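Section 5: Taking out and refitting a hard drive

Applies to used Dell desktop towers supplied through the Plaka workshop. Read the whole section first. The makers of these cases like to call the job tool-free, and you may believe that once you have done it yourself.

Before you start

1. Shut the computer down from the menu. Holding the power button in is no substitute.
2. Pull the mains lead out of the back and press the power button once.
3. Copy anything you care about to another disk. Sellers of recovery software will promise to get it back for you afterwards. We wouldn't bank on it.

CAUTION: Leave the power supply closed. Nothing in this section calls for opening it.

Removing the drive

4. Take off the side panel and find the drive cage. The parts meant to be handled are blue.
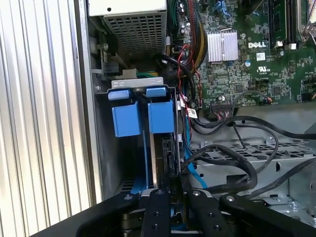

5. Unplug the data cable and the power cable from the drive you want. Hold the plug, never the cable. If a plug has a metal clip, press it before pulling.
6. Squeeze the blue handles and draw the carrier straight out. It should move with a light pull. If it doesn't, check for a cable you missed.
7. Write on the drive which position it came from. Masking tape will do. Memory won't, whatever Santino Iturra tells you.

NOTE: Anti-static wrist straps are sold at all prices. The cheap one from Pranon has served us for 11 years. Touching bare metal on the case before you reach in is the least you should do.

Refitting

8. Slide the carrier in until it clicks. A click alone proves little, so tug it gently.
9. Reconnect both cables and keep them clear of any fan.
10. Lay the tower flat if you need a better view of the cage. Check for stray screws before the panel goes back on.

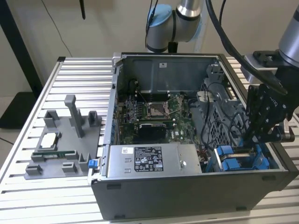
Grethe Ketilsson disagrees with step 10: she works with the tower upright throughout, and says laying it down only gives dropped screws more places to hide.

Either way works. Refit the panel, plug in the mains lead and start the computer. If the drive is not listed, switch off, unplug and repeat step 9 before paying for a new cable.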